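Stelow 사용자 모임 > 데이터 수집 > 잡담/질문

제목: 집에서 컵 데이터 모으는 분들, 실패한 회차 어떻게 하세요?

작성자: 귤껍질차
2018년 4월 12일 목요일

안녕하세요, 눈팅만 하다가 처음 길게 써봅니다. 저는 요즘 손에 드는 그리퍼 두 개로 종이컵 다루는 시연을 모으고 있어요. 왼손 하나, 오른손 하나 들고 컵을 집어서 판 위에 세우고 줄 맞추는 작업이고요. 모은 건 Vena로 변환해서 학습팀에 넘깁니다. 저는 학습 쪽은 잘 모르고 그냥 열심히 집는 사람이에요ㅋㅋ

어제까지 넘긴 게 63회차인데, 검수에서 "너무 깔끔하다"는 말을 들었습니다. 칭찬인 줄 알고 좋아했는데 아니더라고요ㅠㅠ 컵이 늘 똑바로 서 있고, 늘 같은 방향에서 손이 들어가고, 한 번에 딱 집힌 것만 있다는 거예요. 당연하죠, 제가 삐끗한 회차는 다 지웠으니까요... 그래서 이번 주부터는 시작 상태를 일부러 어질러 놓고 합니다. 컵을 그냥 손으로 쓱 밀어서 넘어뜨리고, 입구가 어디를 보든 그대로 두고 시작 버튼을 눌러요. 책상에서만 하던 것도 침대 위로 옮겼어요. 매트리스가 푹신해서 판이 자꾸 기우뚱하는데 그게 또 연습이 된다고 하길래요. 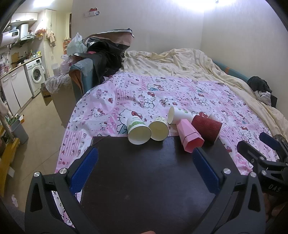
누운 컵은 집는 것보다 세우는 게 훨씬 어려워요. 입구 테두리를 살짝 물면 들리기는 하는데 손목을 돌리는 순간 컵이 손가락 사이에서 빙글 돌아버리고, 몸통을 물면 힘 조절이 안 돼서 찌그러집니다. 한 손으로 밑동을 받치고 다른 손으로 세우면 되긴 하는데, 이러면 한 회차가 엄청 길어져요. 그리고 겉이 울퉁불퉁한 컵이랑 매끈한 컵이 패드에 닿는 느낌이 완전히 달라서 저도 모르게 손이 조심스러워지더라고요.

그래서 질문입니다.

첫째, 중간에 한 번 놓쳤다가 다시 집어서 끝까지 성공한 회차, 넣으시나요?
둘째, 완전히 망한 회차(컵이 판 밖으로 굴러가서 제가 포기한 것)도 따로 모아두시나요, 아니면 그냥 지우시나요?

팀마다 말이 달라서 여기 계신 분들은 어떻게 하시는지 궁금해요!

댓글: 모터과열주의

첫째는 무조건 넣으세요. 다시 집는 장면이 제일 귀합니다. 저희도 초반에 예쁜 것만 모았다가 로봇이 컵을 한 번 건드려서 쓰러뜨리면 그 다음부터 허공을 집는 걸 봤어요. 넘어진 컵을 본 적이 없으니 뭘 해야 하는지 모르는 거죠. 보고 있으면 좀 짠합니다.

둘째는 저는 지우지 않고 폴더만 따로 둡니다. 나중에 쓸지 안 쓸지는 학습하는 사람이 정하면 되고, 저장 공간은 사람 손목보다 싸요.

댓글: 느린손

저는 첫째부터 생각이 좀 달라요. 놓쳤다가 다시 집은 회차를 그대로 넣으면 놓치는 동작까지 같이 배웁니다. 저희 쪽에서 그렇게 했다가 한동안 컵을 들어 올렸다 떨어뜨렸다 하는 이상한 버릇이 생겼어요. 보기엔 웃긴데 고치느라 고생했습니다.

저희는 지금 놓친 직후부터 잘라서 넣어요. 컵이 쓰러져 있는 데서 시작하는 회차로 만드는 겁니다. 귤껍질차님이 처음부터 어질러 놓고 시작하신다는 게 사실상 같은 효과라서, 그쪽을 늘리시는 게 낫다고 봐요. 굳이 진짜 실수를 섞을 이유가 없습니다.

댓글: 모터과열주의

자르는 거 저도 해봤는데 누가 어디서 자를지 정하는 게 일이잖아요. 사람마다 "놓친 순간"이 다르고요. 그리고 일부러 눕혀 놓은 컵이랑 집다가 미끄러진 컵은 위치가 달라요. 미끄러진 컵은 손가락 바로 밑에 있거나 옆 컵에 기대어 있거나 해서, 손으로 쓱 밀어놓은 거랑 분포가 안 맞습니다.

댓글: 느린손

그건 인정. 근데 분포 얘기 하시려면 회차가 63개인 상황에서 실수 섞인 게 몇 개냐가 훨씬 중요하지 않나요? 데이터가 많으면 묻히는데 적으면 안 묻혀요. 저는 양이 적을 때는 보수적으로 가자는 쪽입니다.

댓글: 귤껍질차 (글쓴이)

두 분 다 감사해요! 읽다 보니까 제가 세어보지도 않고 막 지웠다는 게 부끄럽네요... 지운 것 중에 다시 집어서 성공한 게 꽤 있었던 것 같은데 이미 휴지통도 비웠어요ㅠㅠ 앞으로는 일단 다 남기고 메모에 "놓침"이라고 적어둘게요. Vena 메모 칸이 짧아서 긴 말은 못 쓰지만 그 정도는 들어가더라고요.

댓글: 콩콩이집사

저는 다른 얘기인데 침대에서 하시면 허리 괜찮으세요?? 저는 바닥에 방석 깔고 하다가 이틀 만에 포기했어요. 그리퍼가 가벼운 것 같아도 양손에 들고 팔을 띄운 채로 있으면 어깨가 진짜 먼저 갑니다. 지금은 회차 4개 하고 쉬고, 또 4개 하고 쉬고 그래요. 쉬는 김에 컵 배치도 싹 바꾸고요. 피곤하면 손이 제일 편한 길로만 가서 데이터가 다 비슷비슷해져요. 나중에 궤적 겹쳐서 그려보면 티가 확 납니다ㅋㅋ

댓글: 귤껍질차 (글쓴이)

허리는 이미 갔습니다ㅋㅋㅋ 침대가 낮아서 서서 하면 숙여야 하고 앉아서 하면 오른손이 안 닿아요. 무릎 꿇고 하는 게 그나마 낫던데 그러면 시점이 확 낮아져서 컵이 서로 가려요. 이것도 다양성이라고 우겨볼까 생각 중입니다.

댓글: Tamura중고

시점 낮아지는 건 괜찮은데 가려지는 건 확인해보세요. 뒤쪽 컵이 앞 컵에 거의 다 숨으면 나중에 검수하는 사람이 컵 개수를 잘못 적습니다. 제가 검수할 때 제일 많이 돌려보낸 게 그거예요. 작은 컵이 큰 컵 뒤에 숨어 있다가 중간에 갑자기 나타나는 회차.

저는 예전에 Tamura 그리퍼를 쓰다가 지금 쓰는 걸로 갈아탔는데, 손가락이 벌어지는 폭이 달라서 예전 데이터랑 섞을 때 애를 먹었어요. 장비 바꿀 계획 있으시면 회차마다 어떤 걸로 했는지 꼭 남겨두세요. 당연한 소리 같죠? 저는 안 남겨서 작년 12월 분량을 통째로 못 쓰고 있습니다.

댓글: 회로기판구이

저는 집에서 모으는 것 자체에 회의적이에요. 시비 거는 건 아니고요. 이불 무늬, 조명, 뒤에 쌓인 짐이 사람마다 다 다르니까 좋다고들 하는데, 한 사람이 한 집에서 계속 모으면 결국 그 집 하나만 아는 모델이 됩니다. 그럴 거면 무늬 없는 테이블에서 깨끗하게 모으고 배경은 나중에 처리하는 게 낫지 않나요? 적어도 뭐가 문제인지 찾기는 쉽잖아요.

댓글: 모터과열주의

한 집만 모으면 그렇죠. 그런데 여러 사람이 각자 집에서 모아서 합치는 거면 얘기가 달라요. Brevalar 쪽에서 공유한 컵 세트도 그렇게 모은 거였는데, 저희 테이블 데이터에 섞었더니 식탁보 바꿨다고 멈추는 일은 없어졌습니다. 배경을 나중에 합성하는 건 그림자랑 천 눌리는 게 안 맞아서 저희는 접었어요.

댓글: 회로기판구이

천 눌리는 건 생각 못 했네요. 그래도 저는 기준이 되는 깨끗한 세트가 하나는 있어야 한다고 봅니다. 처음부터 다 어지러우면 성능이 안 나올 때 손이 문제인지 컵이 문제인지 이불이 문제인지 알 길이 없어요.

댓글: 귤껍질차 (글쓴이)

아 그럼 제가 처음에 넘긴 "너무 깔끔한" 것들이 그 기준 세트가 되는 건가요?! 갑자기 위로가 되네요ㅋㅋㅋ 그건 책상에서만 한 거라 진짜 단조롭거든요.

하나만 더 여쭤볼게요. 종이컵은 몇 번 쓰고 버리세요? 자꾸 물다 보니까 몸통에 눌린 자국이 생기는데, 자국 있는 컵은 그 자리를 또 물게 돼요. 손이 자국을 찾아가는 느낌?

댓글: 느린손

자국 생기면 바로 바꾸는 게 맞다고 생각합니다. 컵이 한 번 약해지면 같은 힘에도 더 들어가서 그리퍼 벌어진 값이 이상하게 찍혀요.

댓글: 콩콩이집사

저는 안 바꿔요~ 실제로 로봇이 만날 컵도 누가 쓰다 만 컵일 텐데요. 대신 새 컵이랑 헌 컵을 섞어요. 무늬랑 색도 되도록 다른 걸로 사고요. 같은 컵 묶음으로 사면 싸긴 한데 다 똑같이 생겨서 하는 저도 지루해요.

댓글: Tamura중고

둘 다 하면 되죠. 새 컵 회차, 헌 컵 회차 메모만 나눠 적으면 싸울 일이 없습니다. 결국 제 답은 항상 메모네요ㅋㅋ

댓글: 느린손

메모 칸이 짧다잖아요 ㅋㅋ

댓글: 귤껍질차 (글쓴이)

"놓침/헌컵/침대" 이렇게 적으니까 딱 들어갑니다! 방금 해봤어요. 오늘은 누운 컵부터 세우는 걸로 몇 개 더 하고, 느린손님 방식대로 자른 것도 따로 만들어서 학습팀에 둘 다 보내볼게요. 뭐가 나은지 그쪽에서 돌려보면 알려준다고 했어요. 결과 받으면 이 글 밑에 달아놓겠습니다.

댓글: 모터과열주의

결과 꼭 올려주세요. 자른 거랑 안 자른 거 회차 수는 맞춰서 보내시고요.

댓글: 귤껍질차 (글쓴이)

넵! 수 맞춰서 보낼게요. 일단 파스부터 붙이고요...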